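Twinning visit to Dasano

Eleven of us from the Zoltwood Twinning Association went to Dasano in June. The mayor met us at the town hall and we stayed with host families, as before. 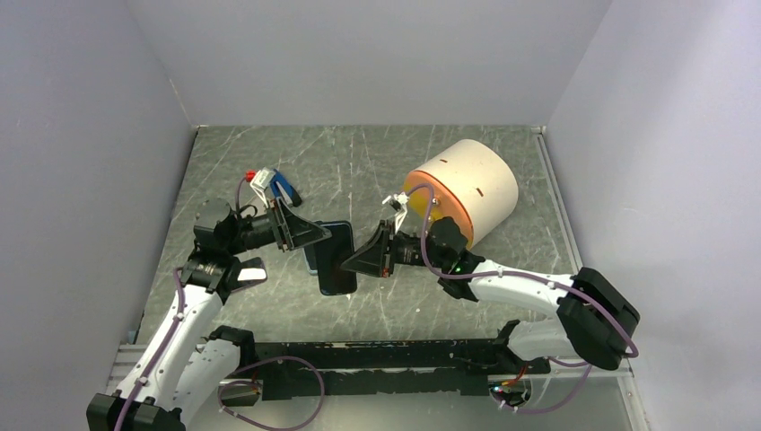 Second day

We walked to Amini, a village of 3000 people, for lunch and a tour of the church, first recorded in 1397. The choir sang for us afterwards.

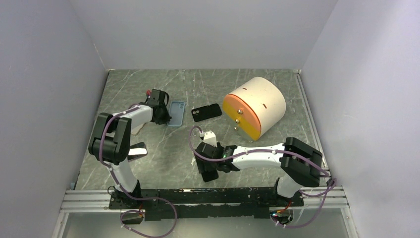 Supper was at the sports hall with around 100 guests. Our hosts will visit Zoltwood next year and we need more beds.

Recent news
Bodevska link: first letters
AGM minutes
Host a visitor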